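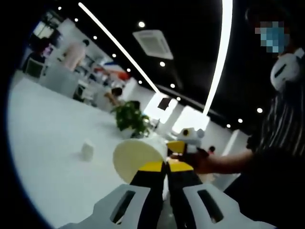 The Wesincombe Residents' Association has resolved to retain its printed newsletter for a further 3 years. I supported the motion, having edited the publication since its first issue. The typeface will be enlarged, and the masthead will adopt bold vertical stripes in black and white, much like those on the shirt at right. Tracey Heywood has kindly undertaken the layout.

Printing will move to Jaltgate in October, with a run of 3000 copies. 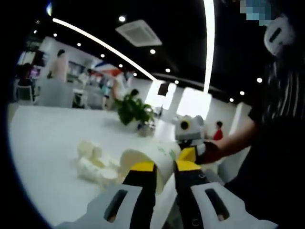 Will the newsletter remain free of charge? Every household in the delivery area will continue to receive it at no cost, with local advertising meeting the printer's account.

Contributors are asked to observe the 4 pm deadline. Late copy delayed the autumn number considerably — a matter on which Prasanna Debnath has written to me twice — and notices of

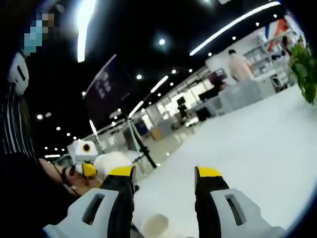
births, marriages and deaths must in future be submitted in writing. The Greenwood walking column will return under Brenda Inskip, whose account of the Hindovness track was favourably received. 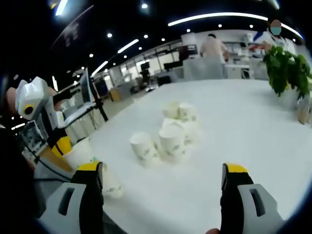
Paper cups with a green leaf pattern.

Back issues may be consulted at the library on request.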